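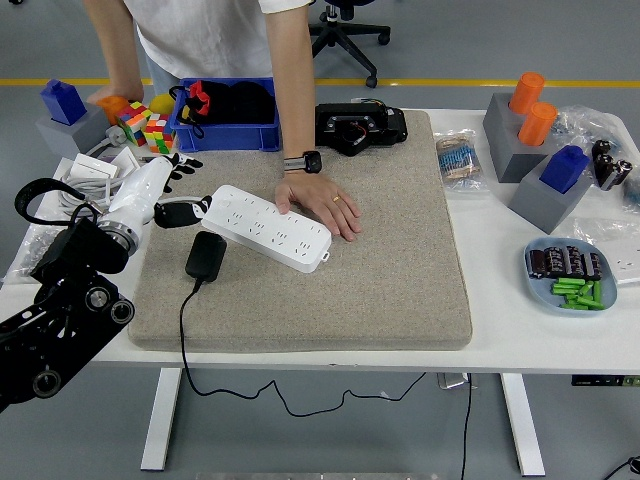
August 16, 2024

My shoulders are toast. Second full week on the hand and I still climb out of the chair every evening walking like my grandmother, but we got through the whole power strip list today and I want to write it down before I forget how it felt (and before I fall asleep on top of this notebook, which is a real possibility).

So the job this week is switches. Press the round button on the strip with one fingertip, come off it clean, go back to the rest pose, do it again. That is the entire task! Ka-ming wrote it up on Monday as one line and I remember thinking, great, easy week. Then you put the glove on and try it, and you find out how much of pressing a button is feeling the button, and I don't get any of that through the glove. I get a view and my own hand floating in the air. The first morning I kept stopping a hair too high, very proud of myself, pressing nothing at all.

What works for me is going in slower than seems reasonable and watching the knuckle, not the tip. When the finger meets the plastic the knuckle gives a tiny bit and that's my signal. I told Maricruz this at lunch and she said she watches the shadow. I tried the shadow all afternoon and got nowhere with it, so to each her own.

The other thing is the strip likes to scoot. It's on the felt, so it doesn't slide like it would on a bare tabletop, but if I come in at an angle it still creeps, and then the next try starts from a different spot. Maricruz wanted to tape it down. Ka-ming said no, absolutely not, he wants it lying crooked in all kinds of ways, otherwise the thing learns one spot on the board and falls apart the moment somebody bumps it. He's right, I know he's right, but I was the one in the glove, so I grumbled anyway.

The target from Pisora was 200 good ones by end of day. We hit it with 15 minutes to go! Yen-ting called out the last one over the speaker like it was a horse race. She also tossed 3 of mine from before lunch because I'd let the thumb drag on the way out, and I argued, and she played them back for me, and yes, fine, the thumb dragged. I never see the thumb. I need to start seeing the thumb.

We had one long stall around two o'clock when the wrist stopped following me. I'd turn and it would think about it, then catch up all at once, and I took my foot off the pedal so fast I kicked the desk. Tsung-han came over from Hsieh's side and restarted the link and made me redo the calibration, all the poses, flat hand, fist, each finger to the thumb. After that it was lovely for the rest of the day, smoother than it's been all week. I'm going to ask if we can do the calibration again after lunch every day, even if it eats into the time. My hand isn't the same hand at two as it is at nine.

Oh, and the good moment. Somewhere late in the afternoon I stopped thinking "move the robot's finger" and just pressed the thing, over and over, for maybe ten tries, as if it were my own arm down there. Then I noticed I was doing it and lost it right away. But it was there! Oi-ling says it comes and stays longer each time. She's been driving since the old gripper days, so I believe her.

Next week is supposed to be plugs, with the grasp and the lining up and the push, and I'm dreading it a little. Ka-ming wants the plugs finished before September so the Cesari people can start training on them. I asked him what counts as finished and he said he'd get back to me.

Ice pack on the right shoulder, then noodles, then bed. Call Mom back tomorrow, and buy thin cotton gloves to go under the big one, size small, two pairs.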